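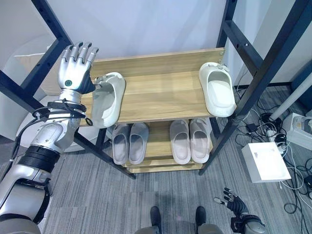 Heft 29

Das Schuhregal

Als Wajid Bhutto im Herbst den Kurs übernahm, hatte er sich unter einem humanoiden Roboter etwas vorgestellt, das Treppen steigt oder wenigstens winkt. Stattdessen stand im Keller der Berufsschule von Nirness ein Regal aus hellem Holz, darauf Hausschuhe, und davor stand Culler, silbern und geduldig, auf zwei schwarzen Füßen.

»Hausschuhe«, sagte Wajid.

»Hausschuhe«, sagte Naveed Ghauri, der den Kurs vor ihm geleitet hatte und eigentlich nur noch die Schlüssel abgeben wollte. Er hatte die Schlüssel schon seit einer halben Stunde in der Hand. »Die Aufgabe kommt vom Wettbewerb. Grokell stellt jedes Jahr eine, und dieses Jahr heißt sie: Der Roboter räumt im Flur auf. Paarweise, Spitze zur Wand. Im letzten Jahr war es Geschirr, da kannst du froh sein.«

Wajid war nicht froh. Er war dreiundfünfzig, er hatte sein halbes Leben lang Aufzüge gewartet, und an Aufzügen gefiel ihm, dass sie entweder fuhren oder nicht. Er sah sich das Regal an, das von einem schwarzen Gestell mit gelochten Rohren umgeben war, und die Kabel, die rechts auf dem Teppich durcheinanderlagen, und dachte an seine Frau, die gesagt hatte, ein Abendkurs mit jungen Leuten werde ihm guttun.

Die jungen Leute waren zu sechst und kamen dienstags. Es gab zwei Brüder, die sich nur über Programmzeilen unterhielten, und ein Mädchen namens Maglaya, das seinen Nachnamen so viel lieber mochte als seinen Vornamen, dass sogar die Lehrer nachgegeben hatten. Die drei anderen wechselten einander beim Reden ab, sodass Wajid in den ersten Wochen nie ganz sicher war, wer von ihnen was gesagt hatte. Alle waren sehr höflich zu ihm. Sie zeigten ihm, wo der Notschalter war, und dann zeigten sie es ihm noch einmal.

Culler konnte zu dieser Zeit schon einiges. Er konnte die linke Hand heben, die Handfläche nach vorn, als wolle er jemandem an der Straße bedeuten, doch bitte kurz zu warten, und dann konnte er sie senken und die Finger um einen Schuh legen. Bei den flachen grauen Schlappen auf dem unteren Brett ging das gut. Die lagen brav nebeneinander, links ein Paar und rechts ein Paar, und Culler hob sie an und setzte sie wieder hin, Abend für Abend, und die Brüder schrieben Zahlen in eine Tabelle.

Mit dem weißen Paar ging es nicht. Es waren dicke, helle Schuhe mit kleinem Schmuck an den Riemen, und sie gehörten eigentlich Maglayas Großmutter, die sie für den Kurs gespendet hatte, weil sie ihr, wie sie sagte, zu jung waren. Den rechten bekam Culler irgendwann in den Griff und stellte ihn ans rechte Ende des obersten Bretts, die Spitze zur Wand, ganz wie verlangt. Den linken aber drehte er jedes Mal um ein Stück zu weit und ließ ihn dann am anderen Ende los, schief, die Öffnung nach oben, so weit weg von seinem Gefährten, wie es auf dem Brett überhaupt möglich war. Dann hob er die Hand und hielt inne.

»Er glaubt, er ist fertig«, sagte einer von den dreien.

»Er glaubt gar nichts«, sagte der ältere Bruder.

»Aber er guckt so.«

Sie versuchten es mit mehr Licht. Sie versuchten es mit weniger Licht, worauf Culler den Schuh gar nicht mehr fand und die Hand mit großer Vorsicht um die Luft daneben schloss. Die Brüder schrieben die Griffbewegung neu, 1751 Zeilen, von denen sie am folgenden Dienstag 600 wieder herausnahmen, und sie stritten sich dabei zum ersten Mal laut, was Wajid beinahe erleichterte, denn das kannte er von den Monteuren. Sie machten 79 Durchläufe an drei Abenden. Beim letzten stand der linke Schuh genau dort, wo er beim ersten gestanden hatte.

Wajid hatte bis dahin kaum etwas gesagt. Er hatte Tee gekocht und den Keller auf- und zugeschlossen und einmal eine Sicherung gewechselt, wofür er mehr Anerkennung bekam, als ihm recht war. An jenem Abend aber blieb er sitzen, als die anderen schon die Jacken anzogen, und sah sich den Schuh an, und dann sah er sich das Handgelenk an, um das die schwarzen Kabel gewickelt und festgezurrt waren, bevor sie in einer Schlaufe am Unterarm hinunterliefen.

»Kann er die Hand noch einmal drehen?«, fragte er. »Ganz langsam. So langsam, wie es geht.«

Maglaya setzte sich wieder an den Rechner, die Jacke halb an. Die Hand drehte sich. Wajid ging in die Hocke, was seine Knie nicht mehr gern taten, und hielt das Ohr hin, so wie er es früher in den Schächten gemacht hatte, wenn irgendwo ein Seil an etwas entlangstrich, an dem es nicht entlangstreichen sollte. Es war ein winziges Geräusch, ein Schaben eher als ein Knacken, und es kam kurz vor dem Ende der Drehung.

»Da zieht es«, sagte er. »Die Schlaufe ist zu kurz. Er will weiter, und das Kabel lässt ihn nicht, und dann gibt es auf einmal nach, und er rutscht drüber weg. Bei den flachen Schuhen macht das nichts, da muss er ja nicht so weit herum.«

Es war eine Weile still im Keller, und dann redeten alle sechs gleichzeitig, und der jüngere Bruder sagte etwas über die 1751 Zeilen, das man in einer Schule eigentlich nicht sagt.

Sie lösten die Riemen noch am selben Abend und gaben dem Kabel fast eine Handbreit mehr. Es wurde spät darüber. Wajid rief zu Hause an, und seine Frau sagte, sie habe schon gegessen, und fragte, was sie denn da machten, und er sagte, sie stellten Schuhe hin. Sie lachte so lange, dass er das Telefon ein wenig vom Ohr weghalten musste - und er merkte, dass ihm das vor den jungen Leuten überhaupt nicht unangenehm war.

Dann nahm Maglaya die weißen Schuhe vom Brett und stellte sie auf den Boden, durcheinander, wie ihre Großmutter sie immer im Flur hatte stehen lassen. Culler beugte sich vor. Den rechten setzte er ab, wie er ihn immer absetzte. Beim linken drehte sich die Hand, und sie drehte sich weiter, ohne Geräusch, und einer von den dreien griff nach Wajids Ärmel und hielt ihn fest, und diesmal wusste er auch, wer es war.

»Naveed muss das sehen«, flüsterte Maglaya.

»Naveed schläft«, sagte Wajid. »Lass ihn erst mal loslassen.«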